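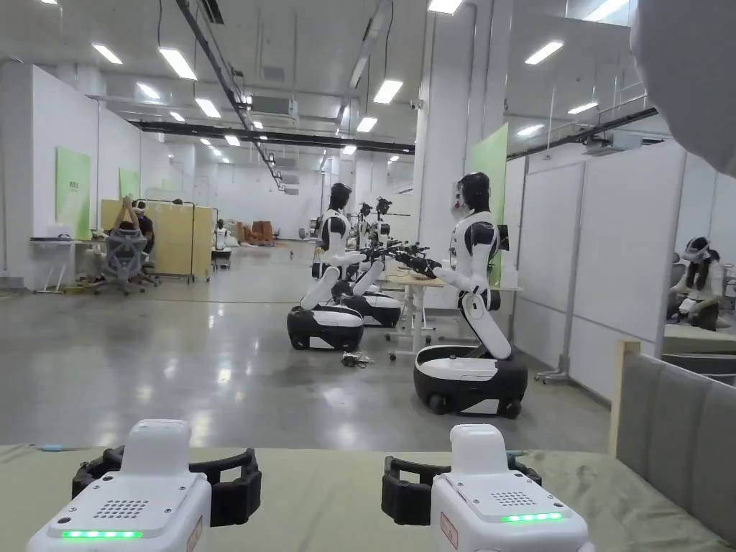 ## How to fold shirts on a sheet that does not stay flat?

**Sándor Fülöp**, Tarnville

Good evening to all. I have a question about folding clothes on a large surface that is covered with a bed sheet. I like to work this way, the clothes stay clean and small buttons do not roll away. But the sheet makes me much trouble.

When I pull a sleeve straight, the sheet comes together with the sleeve. Then I make the sheet flat again, and the shirt is crooked again. My sheet is an old cotton one from Bárány, washed many times, 100 percent cotton by its label. I fold 30 pieces in one evening, mostly T-shirts and shirts with long sleeves, so every small delay becomes long.

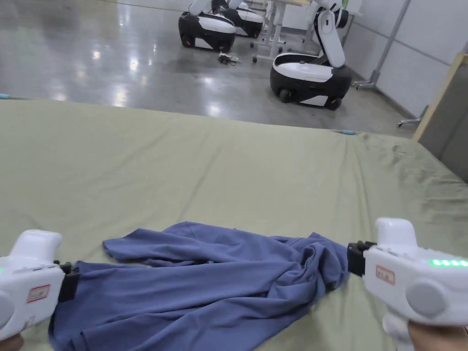 Long sleeves are the worst for me. A T-shirt I can fold in some way, even if it is not beautiful. With a long-sleeved piece I take both ends and lift, and all the fabric falls to the middle. I have put light-blue clips at the edge of the sheet, one near the left corner and one at the far side, and still the sheet is full of creases, more of them on the right. Maybe I need more clips, or maybe the clips are in the wrong places? I did not find good advice about this. Most explanations start when the shirt is already lying flat, and for me this is exactly the part that I cannot do quickly.

I would like to know:

- where to fix the sheet
- from which points to take the shirt first
- if a different cover would be better, for example a blanket

Thank you in advance, and excuse my English please.

---

**Dendo**

Use a blanket. It is heavy and it does not move. I use mine for ironing also.

---

**Fusitz**

Dear Sándor, I had the same problem for years, and I think you have two problems and not one.

First the sheet. One clip on each side is too few. Please put clips on all four corners, and then one more in the middle of each long side. Pull the sheet before you close the clip – the pulling is more important than the number of clips. Start with one corner, continue with the corner that is diagonal to it, then do the other two. If the sheet is much bigger than the surface, fold the extra part under. My own surface is 176 cm long and six clips plus the corners would be too many, so I use six in total.

Second the shirt. Do not take it by the sleeves or by the hem. Take it by the two shoulders, lift it completely from the sheet, shake it one time and lay it down from the hem to the collar. The body of the shirt comes down first and holds itself in place. Then you bring the sleeves to the side, one after the other. If you pull at opposite ends while the shirt is lying in a heap, the folds become only tighter, and the sheet wants to travel with them.

I do not agree about the blanket for everybody. On wool the thin T-shirts stick a little, and dark clothes collect the hair. A thick cotton tablecloth is good, if you have one.

---

**Sándor Fülöp**

Thank you both! Dendo, my blanket is very soft and I am afraid that it makes hair on the dark shirts, as Fusitz writes. I will look for a tablecloth.

Fusitz, I understand now about the shoulders. I add one more picture, with a T-shirt on the bed. I think it shows the mistake that you describe.

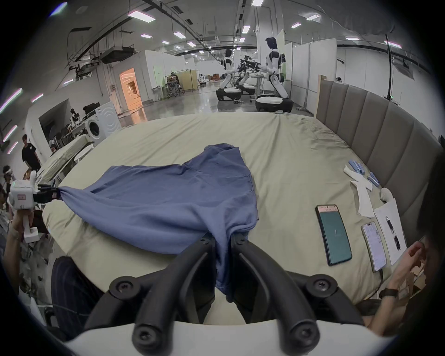
*Blue T-shirt held at the hem and at the left corner. Both ends are twisted.*

One more thing I want to ask. If the hem is already twisted like this, is it better to let go and begin again from the shoulders, or can it be opened where it lies?

---

**Fusitz**

Let go and begin again. It takes less time than to repair it. Only for a very big piece, for example a bathrobe, I open the hem first with flat hands and then go up to the shoulders.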